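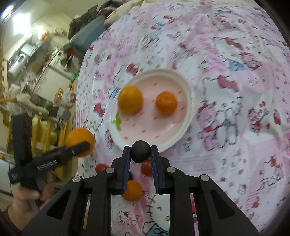 Plate on the Hello Kitty cloth: orange on the left, mandarin on the right, black ball in the gripper.

2025-02-07
Net worth profile pages, extractor and template work

Picked up the batch Noémie Marchand left in the Kidis queue: 200 celebrity profiles scraped from the older template. Goal for today was to get name, source of income, show or employer, and the net worth figure into separate fields, then diff against Toprak.

Currency parsing first. The old pages put a space between the dollar sign and the number in most cases, and the regex drops everything after the space. Changed it to allow optional whitespace, including the non-breaking kind. Reran. The null column is now empty except for 4 pages, all of which give a range. Left those as strings. We need a rule for ranges and I don't want to make one up at the end of a batch.

Second problem is family money. Reality cast members are often listed with a parent's fortune in the first paragraph and their own estimate further down, or the other way round. Extractor takes the first figure it meets. Added a check: if a kinship word (father, mother, co-founder's daughter, heir) appears in the same sentence as the figure, flag and skip. Flags more than I'd like. Two of the three I opened by hand were correct flags, the third was a sentence about a divorce settlement.

Season dates. Surkasley stores the premiere as month and year, Toprak stores a full date and fills in the first of the month when it has none. So every June premiere shows as a mismatch against the real day. Compare on month only. Renzo Pace says this was agreed last year – I can't find it written down, so writing it down now.

Spelling: same person appears under two first names in the body of one page, one letter apart. Slug is right, title is right, second paragraph is wrong. Do not build the name field from body text. Use the title.

Lestska export ran clean after the whitespace fix. Have not checked the biography length field, it was truncating before and I assume it still is.

To do:
Rule for ranges (ask Noémie, midpoint or lower bound)
Narrow the kinship check to the same clause
Rerun diff with month-only dates
Move the flagged pages out of the main table – they are being counted in the median at present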